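Kitchen notebook, Gusatstead, October

Chestnut purée, second go

Started 7.40. Colleen had left the sacks by the back door, the ones from the Zacharias stall. Weighed out two lots, one for boiling and one for roasting. Discards were higher than in the last delivery, mostly worm holes near the pale end. Floated the rest in a bucket and threw out whatever bobbed up.

Cut a cross on the flat side of each. The small curved knife is far better for this than the paring knife. Brayden tried a single slash across the width on one tray and they peeled just as well, so next time we do the slash and save our thumbs.

Lot A, boiled. Cold water, brought up slowly, then 40 minutes at a low simmer. Took them out a few at a time and kept the rest in the hot water. Inner skin came off cleanly if peeled straight away. Any that cooled on the board had to go back in.

Lot B, roasted. The oven is still running hot at the back, so turned the trays halfway. Wrapped them in a damp tea towel afterwards and left them to steam. Shells easy, inner skin stubborn in the folds. Flavour much better than A, sweeter and a bit smoky, but the flesh is drier and it took a lot more milk to get it through the sieve.

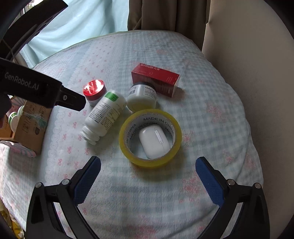 Yield after peeling and sieving, Lot A: 133 g short of what I had written down as the target. Lot B was worse, but I forgot to weigh the bowl first so the number is no use to anyone. Weigh the bowl.

Rasha tasted both without being told which was which. Preferred B for the tart and A for soup. Harsh said B tasted of the oven. He may have had one from the back of the tray.

Sugar: went with 77 g to the first batch of purée, vanilla added off the heat. Too sweet for me. Colton thought it right for a filling, given that the pastry has none in it. Leave it as it is for the tart and leave the sugar out altogether for anything savoury.

Storage. Spoonful of each lot in the fridge in a lidded tub, pressed flat with paper on top. The rest frozen in small bags, marked with the lot letter and the month. The old bags marked only "chestnut" have gone in the soup pot. Please put the month on things. The same goes for the dry shelf, where Colleen found two packets of flour well past their best behind the rice.

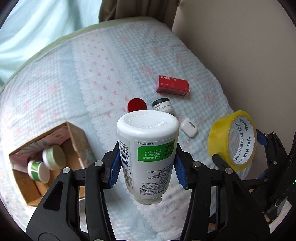 Date panel: 20270417, 20250418, 202504060 on the green part of the label.

The Cisteck sieve has a dent in the rim and no longer sits on the big pan. Usable over the mixing bowl. Ask at Lasness whether they still sell the flat-bottomed one.

To do next:
Mix of 2 parts boiled to 1 part roasted, see if it keeps the flavour without all the milk.
Try peeling from frozen. Colton's aunt does it that way and says the inner skin slips off with the shell.
Oven thermometer, top and back shelf.
Save some of the boiling water. It goes dark brown and tastes of tea, and Brayden wants to try it in the bread.

Finished and wiped down 3.15. Left one tray of B uncovered on the rack for Rasha to chop into the stuffing.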